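Giving up the dryer (mostly)

2021-06-12

So the dryer died in February and I still haven't replaced it. I keep meaning to write about this and then I keep doing laundry instead, which tells you something about how the experiment is going.

It made a noise like a shopping cart going down a staircase, and then it stopped making any noise at all. The repair quote was $208 just for the part, before anybody even drove over to put it in, and a new one like the one we had was $567. I stood in the store looking at the price tag and thought, you know what, my grandmother raised a whole houseful of kids in Goltlow without a dryer and her towels were fine. (Her towels were not fine. Her towels could take your skin off. But I loved her, so I remember them fondly.)

I bought a folding rack instead. It's a Vano, the tall kind with wings, and I like it a lot more than I expected to like a rack. It lives in the hallway by the bathroom and everybody in the house has learned to walk past it sideways. I also strung a line across the back porch, and it sagged so badly the first week that the sheets were mopping the floor. I redid it with a proper tightener and now it's great!

Things I've learned, in no order. Shake everything hard before you hang it, like you're mad at it. T-shirts go upside down, pinned at the hem, or you get those little shoulder ears. Jeans take forever and there is no trick, I have tried all the tricks. Socks I just drape over the bottom rungs and hope. And one extra spin in the washer does more than anything else, I wish I'd figured that out before the whole rainy stretch we had when the house smelled like a pond.

The part I really didn't see coming is that our clothes look better. My black T-shirts have stopped going that sad gray color, and there's so much less lint! I used to peel a sweater's worth off that screen every load and never once wondered where it was coming from. It was coming from our clothes. Obviously. I'm forty-three years old.

Towels are still the problem. I tried vinegar in the rinse, I tried using less detergent (this helped some), I tried snapping them around the yard like a lunatic. What works best for us is hanging them outside on a windy day, and when there's no wind I give up and take them to Baek Laundry on the corner, seven minutes in the big dryer and they're soft again. So yes, I cheat, and I'm not sorry. My husband says a person who carries towels to a laundromat owns a dryer in spirit — he is welcome to carry them himself.

I do still look at dryers online. There's a little Iden one that would fit on the shelf over the washer and I've had the tab open for weeks. Maybe when it gets cold again. For now I've got sheets out on the line and it's supposed to stay dry until dinner.

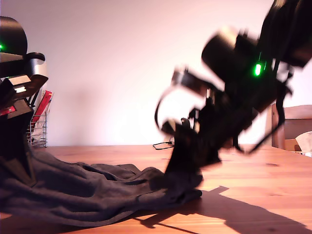 Ah-rin Hwang: Please don't give up on the towels yet! Half the detergent you think you need, no softener ever, and then rub the two ends together for a minute while they're still a little damp. Mine were like cardboard for a year before my sister showed me that. Jeans I hang by the waistband with the pockets pulled inside out, and they're usually dry by bedtime if I start in the morning.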